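We use cookies to remember your settings and to see which pages people visit. Accept all | Manage choices

The Cap Table – a small gallery from Birnholm

Hello, and welcome in. For anyone new to these pages, I'm Dymphna Heffernan, and I have been looking after hats of one sort or another for longer than I have been looking after a website, so please forgive me if things are not always where you expect them. This page is given over to summer caps, and mesh ones in particular, with a good deal of the table in it too. I'm very fond of that pale wood and the way the grain wanders across it, and I think a dark cap sits on it beautifully.
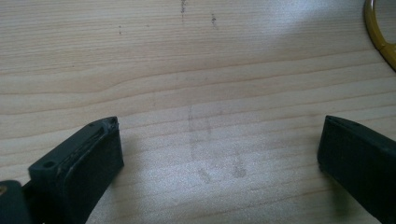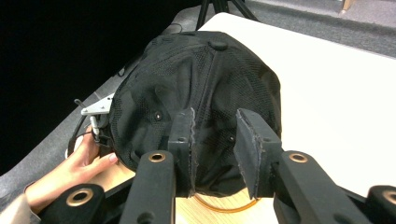

The pale wood in the first picture, and in the second the black mesh cap, with its little round button near the top.

I do love a button on a cap. It's such a small thing, and you could wear a cap for years without giving it a thought, but my eye goes straight there (my mother was the same with coats, and would judge the whole garment by what was holding it shut). The tiny holes in the mesh are what make this cap a summer one for me. Cloth like that lets the air through on a close day, and it folds down into a coat pocket or the side of a bag without much fuss. You'll see some wrinkles in the fabric, more of them on the left half, and I'm perfectly happy with those. A cap that has never creased looks to me like one still waiting to be worn!

Several of you wrote in May to ask how I look after caps like these, so I'll put it all down together and then I can point people to it. I brush off any dust first, with a soft brush and a light hand, going along the seam. Then it's cool water in a basin with a drop of mild soap, and a gentle squeeze – never a wring, and never the machine, whatever your neighbour tells you. I press it in a towel, pull the brim back to the curve I want with my fingers, and leave it to dry over an upturned pudding bowl. The bowl wants to be a little smaller than your head. Mine is the old cream one from the Kulum house, and it has done more caps than puddings by now.

For keeping them over the winter, I like a shelf better than a hook. A hook leaves a point in the crown, and mesh seems to hold on to it. If you're short of room you can nest 2 together, the softer one inside, with a bit of tissue between them. Straw hats are another matter altogether and have their own page, where I go on at even greater length.

The gallery has had 2,138 visits now, which delights me, and if you have a favourite cap of your own I would love to hear about it. Tell me where you wore it and how it has lasted, and do mention what you dry it on.

Contact: Dymphna Heffernan, The Cap Table, Birnholm | © 2022 | Back to top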